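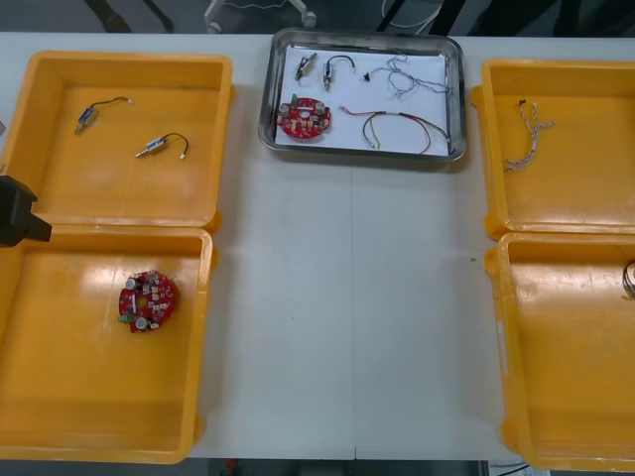

Venora recibe declaraciones públicas desde varias fuentes a la vez (discurso en directo, redes sociales, comunicados, teletipos) y las reparte en colas de entrada antes de que pasen a edición. Cada cola admite un solo tipo de fuente. En esta sección se configura el módulo de réplicas, que enlaza una declaración con la respuesta de la persona aludida.

4.1 Requisitos previos

Es necesario disponer de una cuenta con perfil de jefe de mesa o superior. El perfil de redactor puede crear enlaces, pero no modificar reglas.

El conector Pulla debe estar activo. Si el indicador de la barra de estado aparece en gris, consulte la sección 2.

Para eventos con discursos en directo (galas, mítines, comparecencias) se requiere además una señal de audio asignada al canal de transcripción.

4.2 Crear un evento

1. Abra Cobertura > Nuevo evento.

2. Escriba el nombre del evento tal como se publicará. El nombre se copia en los pies y en las fichas y no se actualiza de forma retroactiva.

3. Seleccione la zona horaria del lugar donde se celebra el acto. Venora guarda la hora local y la de la redacción en campos distintos.

4. Añada a los intervinientes previstos. Para cada uno, indique el cargo o la ocupación y las cuentas oficiales verificadas.

Nota: los cargos electos que todavía no han tomado posesión se registran con el estado «electo». El cambio de tratamiento se aplica a partir de la fecha indicada en la ficha — nunca antes —, aunque otro usuario edite el texto a mano.

5. Pulse Guardar. El evento aparece en el panel con el estado «en espera».
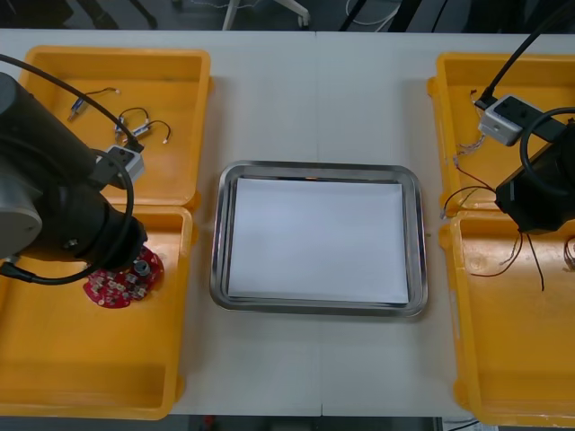 4.3 Enlazar una declaración con su réplica

1. En la cola de transcripción, marque el fragmento al que se responde. El límite es de 2000 caracteres; los fragmentos más largos deben dividirse.

2. Pulse Buscar réplica. El sistema consulta las cuentas de las personas citadas cada 60 segundos mientras el evento esté abierto.

3. Revise los resultados. Una coincidencia de nombre no basta para crear el enlace: compruebe que el mensaje alude al fragmento marcado y que procede de la cuenta oficial.

4. Arrastre la réplica sobre el fragmento. La pareja pasa a la cola de edición con ambos textos íntegros.

5. Si la réplica está en otro idioma, elija Traducción asistida o Traducción manual. En los dos casos el original queda adjunto y visible para quien edita.

Precaución: no corrija mayúsculas, signos ni erratas dentro de una cita enlazada. Cualquier cambio rompe el enlace y obliga a repetir el proceso desde el paso 1.

Las réplicas borradas por su autor después de la captura conservan el texto y muestran la marca «retirada».
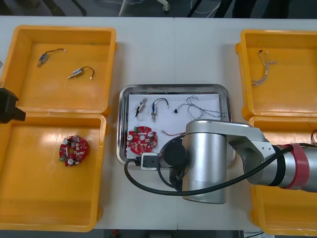 La marca no impide publicar, pero exige la aprobación de un segundo usuario con perfil de jefe de mesa. La solicitud caduca a los 30 minutos. Transcurrido ese plazo, la pareja vuelve a la cola de origen y hay que enviarla de nuevo.

4.4 Antecedentes y archivo

El botón Antecedentes muestra declaraciones anteriores de las mismas personas y, cuando existen, los premios y cargos asociados. La cobertura del archivo Dandar empieza en 1969. Para fechas anteriores, introduzca la referencia a mano en el campo Fuente externa.

Los recuentos de premios y candidaturas se toman de la ficha personal. Verifique la fecha de la última revisión antes de insertarlos, en especial en febrero, cuando coinciden varias entregas.

4.5 Errores frecuentes

E-12, cuenta no verificada. Añada la cuenta a la ficha del interviniente y repita la búsqueda.

E-17, fragmento sin hora. La señal de audio se interrumpió. Asigne la hora desde Edición > Hora manual.

E-21, enlace duplicado. Otro usuario ha enlazado ya esa réplica. Abra el enlace existente y agregue el fragmento como segunda referencia.

Revisión técnica de la sección: Kiri Pryor. Adaptación de los mensajes de error: Eamon Gilmartin.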